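Home Issues Authors Search

Last updated December 8, 2025

5.3 Stops during the bedroom-to-basket task

The tidying task was the longest one in the Zirnura trials. The robot has to walk to the bed, pick up two garments, carry one in each hand to a basket in the bathroom area, and let go of both over the basket. We ran it 17 times in February with the same black and teal garments. In 6 runs the safety monitor stopped the robot before the task was finished. Of those, 4 stops came from the same fault, and the rest of this section deals with that fault.

The fault is a false hand-load alarm. The monitor, which we took over from the Gasach controller with few changes, compares the torque at each wrist with the torque expected for an empty hand. If the difference stays above a limit for 227 ms, the monitor assumes that a finger is caught and freezes both arms. The limit was set with small rigid objects. Cloth behaves differently. It pulls lightly and unevenly while part of it is still on the bed, and it swings when the robot walks. Figure 6 shows the work area and the two garments.

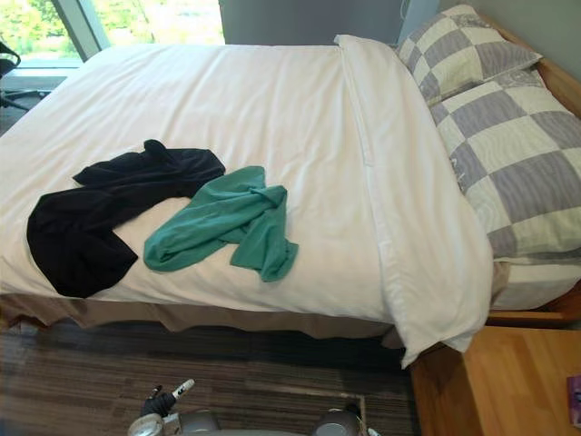
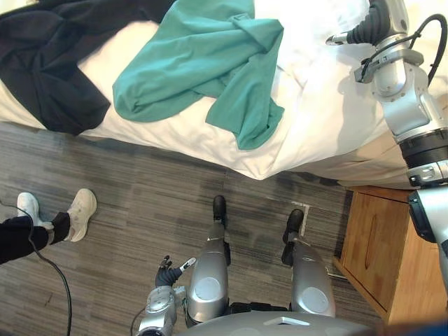
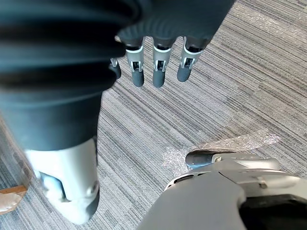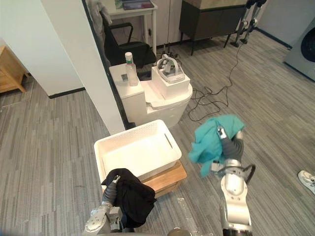 Figure 6. Tidying task: garments on the bed (first and second pictures), the hands over the carpet (third), and both garments held near the basket (fourth).

5.4 Cause and changes

The logs from the 4 stops look alike. The wrist torque rises in short steps while the robot turns with both hands full, and the steps line up with footfalls. In none of the 4 did we find a finger caught on anything. The freeze itself made matters worse. With both arms held stiff, the balance controller lost the small arm motions it uses to steady a turn, and in one run the robot had to be caught by the operator. We treat this as the more serious finding – a stop that is safe for a fixed arm is not safe for a robot on two legs.

Two changes were made. First, the expected torque is now updated after each grasp, so the weight of the garment is part of the baseline. Second, an alarm during walking no longer freezes the arms. The robot finishes the step it is taking, puts both feet level, lowers its arms slowly, and only then holds still. The operator's stop button is separate from this path and was left alone.

Mwanaisha Chege replayed the February logs through the new monitor. All 4 false alarms were gone. The other 2 stops, which came from lost foot contact, were still raised at the same points. A replay can't show how the robot would have moved after a missed alarm, and we don't claim that the fault is closed. The limit for a hand that really is caught has also not been tested with cloth – Priden, our test partner, has asked for that before the robot is run with fewer people nearby.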